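New wood-patterned floor and a place for every cloth as Clillton community laundry reopens its doors

11 November 2019

The Ruvness Community Laundry in Clillton is delighted to announce that its main room is open once more, with a new floor, better storage and a good deal more space to stand and fold a double sheet without elbowing one's neighbour.

The laundry has served households in and around Clillton for 11 years, and anyone who used it regularly will remember the old floor, which had grown slippery near the sinks and was lifting badly along the wall by the back door. It has now been taken up and replaced throughout with beige tiles in a pale, wood-like pattern. The work was carried out by Dastico, the flooring and fitting firm, and took 2 weeks from the first tile coming up to the last one going down – rather a long fortnight for those of our regulars who were washing their towels in the bath at home, and we thank them all very warmly for their patience.

Alongside the floor, the laundry has been having a thorough sort-out of its linens. Over the years an enormous muddle of cleaning cloths, tea towels, dusters and odd napkins had gathered in cupboards where they had no business being, and it was high time they were brought together. Altogether 294 pieces were washed, pressed and looked over. Of these, 106 were too thin or too frayed to go back into use and have been cut down for rags, and the remainder are being put away in a new set of drawers from Hailu, each with its own handwritten label so that visitors can find what they need and (we live in hope) put it back in the same place afterwards. 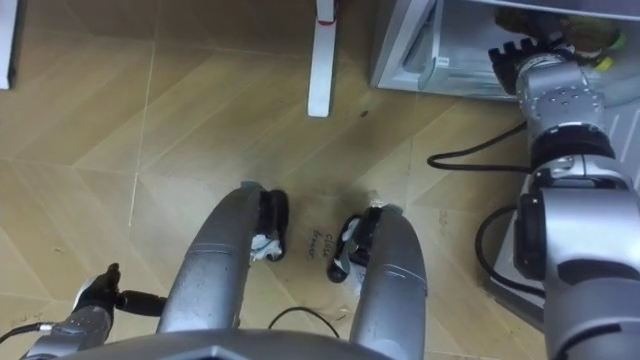
The new wood-patterned floor at Ruvness Community Laundry, with a handwritten label that appears to read "cloth drawer".

The tiles were chosen after much discussion and a great many samples. People wanted something that looked homely, and the pale tan grain won the day over a plain grey that was felt to be a little too much like a car park. The pattern runs in diagonal and chevron-like sections with thin, light lines between the tiles, and it suits the room very nicely indeed.

A spokesperson for Ruvness Community Laundry said: "We are so pleased to have everybody back. People come here to do their washing, of course, but they also come for a chat and a warm half hour, and they deserve a room that is pleasant to be in. The drawers may sound like a small thing, but if you have ever gone through four cupboards looking for a dry cloth with a puddle spreading towards your shoes, you will know why we are making a fuss about them."

A second stage of work, covering the ironing corner and the shelves above the sinks, is planned for February. The laundry expects to stay open while this is done, and any changes to the usual hours will be put up on the noticeboard by the entrance.

Donations of clean cotton cloths and tea towels in good condition are always welcome and may be handed in at the front desk during opening hours.

ENDS

Notes to editors
Ruvness Community Laundry provides low-cost washing, drying and ironing facilities for residents of Clillton and the surrounding villages. Visits to see the refurbished room can be arranged through the front desk.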